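We use cookies to keep you signed in and to remember your display settings. Accept | Manage

Lists > Flarnport Allotments > Plot-holders > June > Re: Water meter readings and the bottom tap

From: Anoma Sikder
To: Plot-holders list
Subject: Re: Water meter readings and the bottom tap
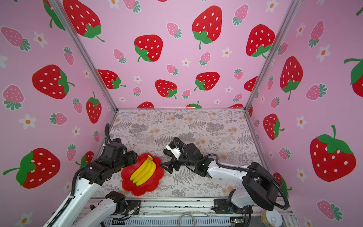

Thanks Rezaul, and thanks to Habibur for going down with a torch to read the thing. I have put the answers under your questions so that people who weren't at the gate in the evening can follow.

Rezaul Sarkar wrote:
> I read the meter when I opened up and it said 2,516. Habibur read it
> again at locking up two weeks later and got 2,648. Those are cubic
> metres as far as I know. We have hardly had the hoses out. Is it
> possible one of us has misread it, or is there a leak between the
> road and the bottom tap? The ground by plot 13 is soft but it has
> always been soft there.

I don't think either of you misread it. I went down this morning before work and the small dial was still turning with every tap shut. I then closed the stopcock by the compost bays and it carried on turning, slower. So there is something going on before the stopcock as well as after it, or the stopcock doesn't close fully. It is an old brass one and it took both hands.

> If it is a leak, who pays for it?

The pipe is ours from the meter onwards. The meter is in the pavement box outside the gate, so everything on our side of the gate is our problem. Gobnait has the old lease and says the same. She also says there was a claim for a leak allowance the last time, and that it needed a plumber's note with the date of the repair on it. Please can whoever deals with the plumber get that note at the time. Last time it was chased for months.

> Should we turn the whole site off for now?

I would like to, but the polytunnels are at the stage where they need water every day and the butts are nearly empty. What I suggest is this:

Stopcock at the meter shut overnight, opened again at 7 in the morning. Maricruz and I can do the mornings between us. Rezaul, could you do the evenings?

Bottom tap not to be used at all. I have tied a rag round it. Plots at that end can fill cans at the middle tap, and I know it is a walk.

No hoses or sprinklers until it is mended. Cans only.

I have rung Hornell about digging it up. They can come and listen to the pipe first, and they think the join near plot 13 is the likely place - it was patched when the path was moved and the patch was plastic on to old iron. If they do have to dig, the path will be shut for a day and the 2 plots either side will lose their edging. I will speak to both holders myself.

One other thing. The key to the meter box is not on its hook. If you have it in a coat pocket, please put it back. I used a pair of pliers this morning and would prefer not to again.

Anoma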